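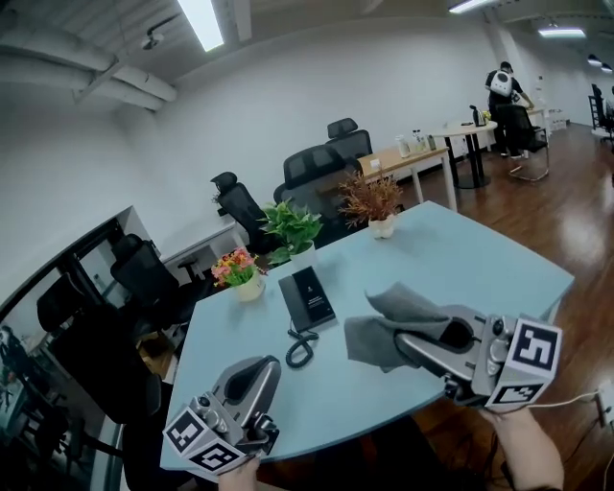
January 27, 2020. Day one of my campaign to be a person with a clean office. Yesenia wiped her desk last week and has been unbearable ever since, so I picked dusting, which I assumed would take ten minutes and win me the same glow. It did not. The blue table alone ate most of the morning. There's the black telephone, which rings maybe twice a month and is always for Settimio, and there's its cord, curled up in front of it, coil after coil. Then the plants along the back. The pink and orange flowers are artificial and still manage to look better cared for than the brown one at the other end, which I've been watering since July out of what I now think is guilt.

Gaétan came by to say I was using the wrong cloth. Gray ones are for screens, apparently. He offered to order the proper kind from Astholm, a pack of 40, and I said fine, knowing I will be the one storing them.

Lunch was soup. Called Siu-fong about the lease and got voicemail twice. Tomorrow the chairs, if my back allows. Must ask Duván whether the brown plant was his to begin with.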